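Cundex Open Day – Frequently Asked Questions
Last updated December 8, 2018

Where do I check in?
At the Plereck building, ground floor, main entrance. Badges are printed at the desk. The lab is one floor up, and the elevator needs a badge.

Do I need to register?
Yes. Each session takes 19 visitors. When a session is full, the form moves you to the next one automatically and sends a new confirmation. Bring the confirmation with the later time stamp.

How long is a session?
A session is 70 minutes: a short safety talk, the tabletop demonstration, a walk through the workshop, and open questions. The workshop portion is skipped if a machine there is under repair.

What does the tabletop demonstration show?
Handling of everyday goods by a single arm with a gripper. The work area holds a wicker basket and a bread roll. These were picked by Hashini Munshi, who runs the demonstration, after the June session, where visitors found machined test blocks hard to relate to. A woven basket has an irregular rim and a see-through wall. A roll has a curved, ridged surface with few flat places to hold. 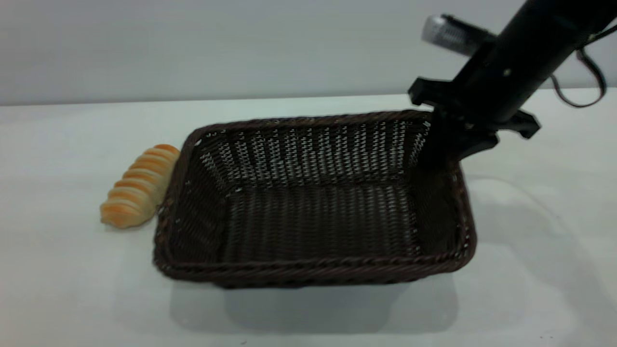
The arm works at reduced speed while visitors are in the room. Anyone hoping to judge production cycle times should ask for the separate data sheet, available at the desk. Speeds seen at the open day should not be quoted in purchasing documents.

Will every attempt succeed?
No. Failed attempts are left in and the operator restarts from the last safe position. Please do not reach in to help. Crossing the floor line stops the arm, and a restart takes 7 minutes.

Why is the basket hard for the machine?
Three reasons come up in most sessions. Light passes through the weave, so the edge of the wall is less clear to a camera than the edge of a solid box. The rim is thicker than the wall, so a finger position that clears one may touch the other. And the basket is light enough to shift on the table if a finger pushes against it.

Is the motion programmed by hand?
Partly. Approach heights and speed limits are set by hand. Grasp positions come from the Dalix planning software, which uses camera views from more than one position. The operator can reject a proposed grasp before the arm moves – this happens several times in a typical session.

Can I see the gripper working inside the basket?
Yes, from the left side of the room. From the right side the arm blocks most of the view. Visitors are asked to change sides halfway through. 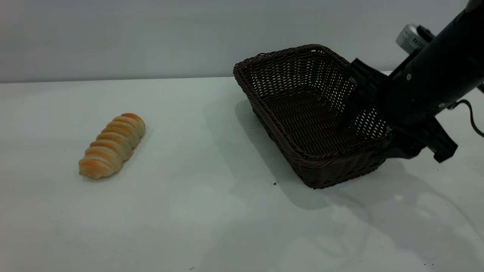 Comfort Amoah wrote after the June session that the left side was worth waiting for, but that the talk had covered finger clearance too quickly to follow from the back row. She asked for a printed sheet with the main dimensions. One is now handed out with the badge, and the operator pauses between moves so that questions can be asked.

Is the bread real, and can we eat it?
Nothing on the work table is to be eaten. Coffee and pastries are served downstairs after the session.

May I take photographs?
Yes, without flash. Flash affects the cameras used for planning. Tripods are not allowed inside the demonstration room.

May I bring my own object for the arm to handle?
Only by arrangement. Write to Ekaette Igwe at least 2 weeks ahead with the outside dimensions, weight, and material. Glass, liquids, and anything with a blade will be refused. Objects wider than the gripper opening can sometimes be held by an edge or handle, so send a sketch if in doubt.

What can a wrist camera see that a fixed one cannot?
Close detail on the side facing the gripper. Its view moves with the arm, so it covers only part of the table at any one time and often takes in a finger as well. The fixed camera supplies the overall layout. Hüsnü Karabulut covers calibration between the two in the question period.
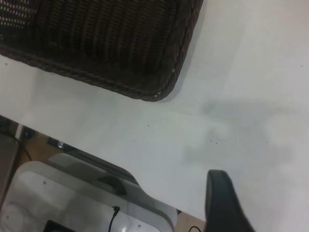

Calibration is repeated before each session and takes about 20 minutes, during which the room stays closed. Late starts are nearly always caused by this step.

Is the room accessible?
The lab floor is level throughout and there is seating along the left wall. Tell the desk if you need a seat held.

Are children admitted?
From age 12, with an adult. Safety glasses are provided in the workshop and come in adult sizes only.

Where do I park?
Use the Karppinen lot behind the building. The front spaces are for deliveries. Give your plate number at check-in to have the exit gate opened.

Who do I contact about group visits?
Eglė Pētersons handles schools and company groups. State the group size and two possible dates in the first message.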